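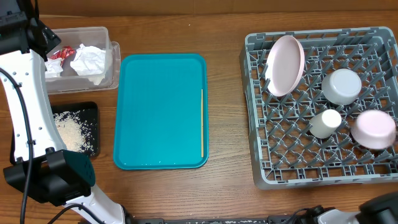 Zornard – Département Logiciels de perception et de planification

COMMUNIQUÉ DE PRESSE
Août

Zornard met à disposition la version 13 de Tada, son logiciel de planification pour postes à deux bras

Zornard annonce la disponibilité de la version 13 de Tada, environnement logiciel destiné à la commande et à la planification de tâches sur des postes robotisés à deux bras. Cette version est proposée dès ce mois aux laboratoires et aux intégrateurs titulaires d'une licence.

Les travaux ont porté sur les tâches de table et de cuisine : débarrasser un plateau, ranger assiettes, bols et tasses dans un égouttoir, rassembler des grains de riz, saisir une baguette de bois posée à plat. Ces opérations réunissent sur une même surface des objets rigides, des matières en grains, du papier froissé et des contenants transparents, dont les contours restent difficiles à estimer pour les systèmes de vision usuels.

Le module de perception, entièrement réécrit, attribue désormais à chaque objet un degré de confiance que le planificateur consulte avant d'engager un mouvement. Lorsque la pose d'un bol retourné ou d'une tasse couchée demeure incertaine, Tada diffère la saisie et traite d'abord les objets mieux localisés. Le planificateur calcule les trajectoires des deux bras dans un espace commun et les révise toutes les 100 millisecondes.

La bibliothèque livrée avec le logiciel comprend 117 scénarios de manipulation, mis au point sur le site d'Endcombe. Chaque scénario est accompagné de sa configuration initiale, de ses critères d'achèvement et d'un journal d'exécution rejouable dans le simulateur.

L'interface d'annotation a été développée avec la société Lodhi, partenaire de Zornard pour l'outillage. Elle permet de reprendre une séquence enregistrée, d'en corriger le découpage et de la soumettre de nouveau au planificateur – sans immobiliser le poste.

Les configurations créées sous la version 12 sont converties à l'ouverture. La documentation en français et en anglais est accessible depuis l'espace client.

Contact presse : service de la communication, Zornard, site d'Endcombe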